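Repeats: how printed cloth hides its own joins
Final report, Surface and Pattern module
Submitted 26th June

1. What I set out to do

Every printed fabric is one picture over and over. You cut a block or engrave a roller, it has edges, the edges have to meet. Most people never see where. I wanted to know how printers pulled that off, and whether the tricks changed when work moved from hand blocks to rollers.

Original plan was to cover two mills, Barnby and Travau, and compare. Travau fell through. Their books are in storage until October and the request form needs a signature I couldn't get in time. So it's mostly Barnby, with the Nygård collection standing in for the other half. Not ideal. The Nygård stuff is mixed - several printers, not one - so anything I say about it is about the collection and not about a house style.

2. Sources

The Nygård catalog lists 3,125 swatches. Far too many for one term. I drew 306 by picking every tenth-ish page and then filling gaps where pages were stuck together. I know that isn't a proper random sample, my feedback on the draft said so and I agree.

Of those, 207 were big enough to show at least one full repeat. The rest are scraps, some hardly larger than a stamp, fine for color but useless for me. They are left out of everything below.

For Barnby I used the order books plus a run of pattern papers. The papers are the good bit. They have the pencil grid still on, and pin marks in the corners where the next sheet was lined up.

Also printed my own test cloth, see section 5.

3. Types of repeat, quickly

Full drop (also called block or straight repeat). Tile sits directly beside and directly under itself. Easiest. Also easiest to spot from across a room, because you get columns.

Half drop. Each column slides down by half a tile. Breaks up the columns, makes diagonals instead. By far the most common thing in the floral papers at Barnby.

Brick. Same idea turned sideways, rows slide instead of columns. Shows up more in small prints.

Mirror. Flips every other tile. Looks rich and formal, you see it on curtain cloth. Needs either a symmetrical motif or two blocks, so more cost.

Toss, or scattered. Motifs face every way so the cloth can be cut in any direction. Still a repeat underneath, just a well hidden one. I found these the hardest to measure. Twice I marked a repeat, went back the next morning and it was wrong. 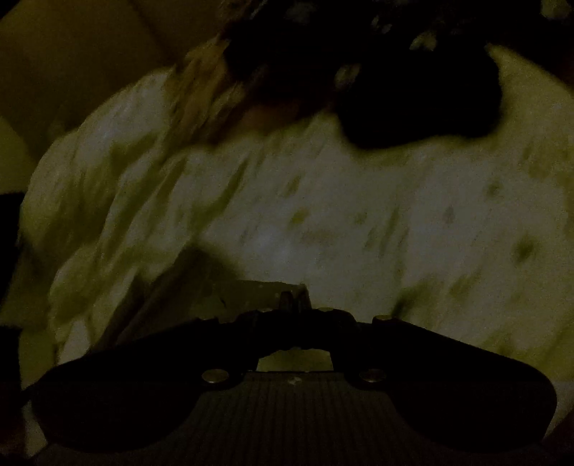 Why did so many printers use a half drop for florals?

Because it makes a small block look like a bigger one. The eye follows the diagonal and takes longer to come back to the same flower, so a printer could get a generous looking design out of a block that one person could still lift. There is a sewing reason too: on the Barnby papers the stems run off one side and come back in lower down, and that carries the eye past the join where a straight stem would stop dead and give it away. The downside is waste. Matching a half drop at a seam uses up extra cloth, and the order books have customers complaining about it.

4. What I found in the books

4.1 Vines are glue

This was the main thing. In the florals the flower is hardly ever on the join. The join gets a stem, a tendril, a bit of leaf. Thin curved lines forgive a bad match - if the block lands a hair off, a tendril gets a small kink and it reads as a natural wobble. Put a round flower there and you get a step right through the petal.

The Barnby papers show it being fixed on purpose. One sheet has a big rose drawn over the edge, crossed out, and moved in toward the middle, with a trailing stem penciled in where it was. No note, but you can follow the thinking.

4.2 Ground color

Darker grounds hide less than I expected. I assumed dark = safe. But if two passes of a dark ground overlap you get a darker stripe, and if they don't quite meet you get a light line, and both show. Pale grounds were often just the unprinted cloth so there is nothing to overlap. Several of the dark Nygård swatches have that stripe. Once you know to look it's all you see.

Some dark cloths get round it by being dyed all over first and having the pattern bleached out afterwards (discharge printing). I think a fair few of the Nygård ones are discharge but I'm not confident enough to put a figure on it. You need the back of the cloth to tell and most are glued down.

4.3 Scale

Expected rollers to make repeats smaller and they did. A roller's repeat can't be longer than the distance around the roller. Blocks have no such limit in theory, you can use a set of four or six to build one large motif, though it's slow. The later Barnby books get tighter and busier. Fewer big flowers on their own, more filler, little sprigs and dots between.

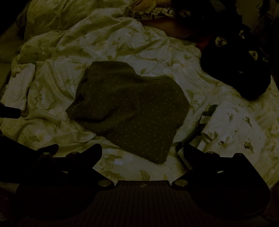
Dot prints are the opposite problem from florals. With a floral the printer has somewhere to hide, with a grid of dots there is nowhere, every gap is supposed to be equal and people are really good at noticing when one isn't. You can see both kinds at once on the bed: dark green garment, short sleeves, tiny pale dots in a regular grid, lying on a comforter with olive-green leaves and curling vines. The vines are doing what section 4.1 describes and leading the eye along. The dots can't do that. On the older dot swatches in the Nygård collection you often find a row that is slightly too close or too wide, once per repeat, regular as anything. The fix at Barnby was pins. Brass pins set in the corner of the block printed a tiny dot of their own, and the printer dropped the next block onto those marks. In a dot print the pin mark could simply be one of the dots, so the guide vanishes into the pattern. I thought that was clever.

4.4 Dots as filler

Related. Plenty of the florals have pin dots all over the background (picotage is the term, brass pins hammered into the wood). I had them down as decoration. Now think they are at least partly practical, they break up the empty ground so an uneven join has something to get lost in. Can't prove it. The order books only say "pinned" and a price.

5. Test prints

Cut two lino blocks the same size, one with a daisy on the edge, one with the daisy in the middle and stems at the edge. Printed both as a straight repeat and as a half drop on plain cotton, using the screen ink from Sukau that the print room stocks. It is thinner than I wanted and it bled a bit on the first go. Pressed the cloth beforehand on the second go and that helped.

Results:
Daisy on edge, straight: awful. Petals never met.
Daisy on edge, half drop: still awful but in a diagonal.
Stems on edge, straight: ok. Columns obvious.
Stems on edge, half drop: best by a long way. From the other side of the studio I could not pick out the joins and I'd made them.

Then tried a dot grid with no pins. Gave up after one strip. Tried again with two nails in the corners of the block as pins and it was usable, not good. I have a lot more respect for whoever did this for a living.

Spent most of my budget of 200 on cotton, should of used calico for the tests and saved the nice stuff.

6. Problems

Sample is uneven, see section 2.

I measured flat swatches only. Cloth in use gets folded and rumpled, and a rumpled floral hides its repeat far better than a flat one does. So my "easy to spot" scores are probably harsh compared with real life.

Scoring was just me. A second person scoring the same swatches blind would of been better and wasn't hard to arrange, I left it too late.

Dates on the Nygård swatches come from the catalog and I didn't check them. Some entrys are clearly guesses.

7. What next

Get to Travau when the books come out of storage. They bought rollers earlier than Barnby, going by the order correspondence, so the switch should be easier to see there.

Look at the backs of the dark swatches if the collection will let anyone lift them.

Redo the dot grid with proper brass pins and thicker ink.

Appendix A is the measuring sheet, appendix B is scans of the lino tests (the second strip is upside down, sorry, direction of drop is marked in pencil on the left edge).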